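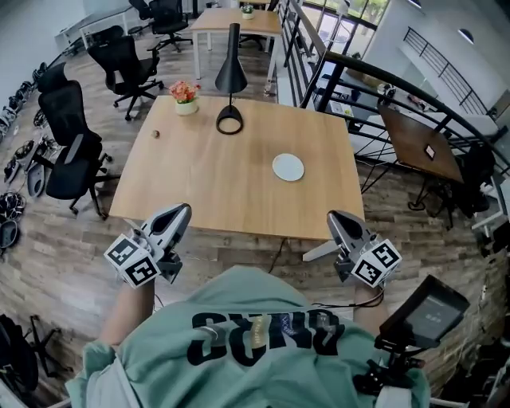 Block printing puts ink only where the block stands proud of the background, so the printed shape is always the mirror of the carved one. Beginners get caught by this with letters more than anything else. You need to tell two changes apart: turning a word upside down and mirroring it. The large black letters on the mint-green sweatshirt are upside down when seen from above, but turn the page around and they read normally. A mirrored word never reads normally, however you turn it. Before you carve any lettering, hold your tracing up to a window from the back. What you see through the paper is what has to be on the block.

## Week 3: Lettering and registration

Reading for this week: the chapter on transfer methods in the course packet, plus the two-page note by Gwenaël Millet on spacing. Bring the note to class.

### 1. Getting the design onto the block

Draw the word at full size on tracing paper with a soft pencil. Turn the paper face down on the block and rub the back with a spoon. The graphite comes off on the lino already mirrored, and you can go over it with a fine marker. If you use carbon paper instead, the tracing goes face down on top of the carbon, and you draw over the lines you can see through the paper. Most of the backward prints we get each term come from people who switched methods halfway.

Letters that look the same in a mirror (A, H, I, M, O, T, U, V, W, X, Y) will not warn you if something is wrong. Letters such as G, N, and D will. Check one of those first. Remember that even with a word made up entirely of mirror-safe letters, the order still reverses.

### 2. Weight and spacing

- Keep strokes at least 3 mm wide on your first lettering block. Thinner strokes crumble at the corners.
- Cut the counters (the closed spaces inside O, D, and so on) before the outside edges. The letter is stronger while it still has lino around it.
- Space by eye. Two round letters next to each other need to be closer than two straight ones.
- Serifs are allowed, but give them a sloped shoulder. An undercut serif breaks off by print 25 or so.

Millet's note suggests looking at the word upside down to judge spacing, and I recommend trying it. When you stop reading the word, you see the gaps.

### 3. Inking

We use the Admont water-based black in the studio. Put out a strip as long as the roller is wide and no more. Roll until the ink makes a steady hiss and the surface looks like fine orange peel. If it looks wet and stringy, scrape some off. Two thin coats fill large letters better than one thick coat, and a thick coat will flood the counters.

### 4. Registration for two colors

A second color has to land in the same place on every sheet. For this course we use a simple corner jig:

1. Tape a sheet of card to the bench.
2. Glue an L-shaped strip of mount board to it, thick enough to stop the block from sliding.
3. Mark the paper corner on the card in pencil, outside the L.
4. Put the block in the L every time, with the same edge toward you. Write "TOP" on the back of the block.
5. Lay the paper to the pencil mark and lower it from one side.

Print the lighter color first. Let it dry overnight on the rack before you print the second - longer in December, when the heating is off in the evenings.

If the colors are out by the same amount on every sheet, the jig is wrong and you should move the pencil mark. If the error changes from sheet to sheet, the paper is being laid down unevenly. Trim all your paper to one size before you start. Torn edges look good, but they are hard to register against.

### 5. Paper

Proof on newsprint. For the edition use the Riment 300 gsm or anything similar that is smooth and not too hard. Heavy paper needs more pressure, so use the press for it. Thin Japanese paper prints well by hand with a spoon or baren. Somkiat Chantharasri has left a box of offcuts by the plan chest, and you may use those for proofs too.

### Due next session

- One block with a single word, four to six letters, at least one of which is not mirror-safe.
- Three proofs on newsprint, numbered in pencil in the order you pulled them.
- A corner jig that fits your block.
- A short note, 50 words or fewer, on what you changed between the first proof and the third.

Wash the rollers and hang them up. Do not leave them standing on the rubber.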